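Usden to start bottle deposit return points in May

Residents of Usden will be able to hand in empty drink bottles for a refund at four sites starting in May, after the town council approved a one-year trial of a local deposit program.

Under the plan, shoppers will pay a small deposit on plastic water, soda and juice bottles sold in participating stores. The money comes back when the empty bottle is returned to a collection point. Glass bottles and milk jugs are not part of the trial.

The four sites are the parking lot behind the Soler market, the public library, the bus station and the recycling yard on the north side of town. The first three will be open from 8 a.m. to 7 p.m. The yard will keep its current hours and close at 4 p.m.

Julián Sarmiento, who runs the town's waste department, told the council that plastic bottles are a growing share of what his crews pick up from streets and riverbanks. A cleanup along the river last fall brought in 3,362 bottles over two mornings. Most of them were single-serving water bottles.

"We pay for those bottles twice," Sarmiento said. "We pay a crew to pick them up, and then we pay to have them buried, since they are too dirty to sell by then."

The council voted five to two in favor. The two members who voted no said they were worried about the cost to small stores, which will have to change their price labels and keep a separate record of deposits. Stores with fewer than three employees can opt out during the trial year.

So far 162 businesses have signed up, including grocery stores, gas stations, bakeries and two movie theaters. Signs will go up in their windows in the last week before the start. The town will print the signs and pay for them.

Vega Echevarría owns a corner store near the bus station and has signed up. She said she had questions about the bookkeeping but expected her customers to get used to the deposit quickly.

"People already ask me where they can leave their empties," she said. "At the moment I send them to the yard, and it's a long walk without a car."

Refunds will be paid in cash or added to a town transit card. Each person can return up to 100 bottles a day. Clubs and schools that collect bottles to raise money can ask for a higher limit by filling out a form at the town hall front desk.
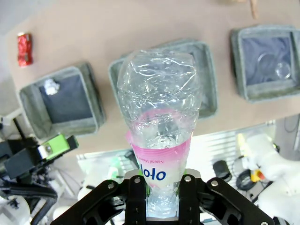 The rules on the condition of returned bottles were changed after a public meeting. An early draft said bottles had to keep their full shape, and several residents objected that most people flatten their empties to save space at home. The final version accepts crushed bottles as long as they are empty and the label is still on. A clear water bottle squashed flat at the base and creased all over will earn the same refund as a smooth one, provided it still has its band, like the pink one with blue lettering. Bottles with no label can still be dropped off for recycling, but no deposit will be paid on them.

Staff at each site will check the bottles by hand for the first few months. The council looked at return machines and decided to wait for the results of the trial before spending money on them.

Collected plastic will be baled at the yard and sold to Nivivero, a recycling company that already takes the town's cardboard. The contract sets a price per ton and runs for the length of the trial.

A practice day was held in the library lobby last month, and residents brought in 1,580 bottles. Sarmiento said the line moved well in the morning but was slow after lunch, and a second table will be added there.

Bottles bought before the start date do not carry a deposit and cannot be returned for money. Stores will mark deposit bottles with a sticker near the barcode. The council will get a first report on the trial after six months - a vote on whether to continue will follow at the end of the year.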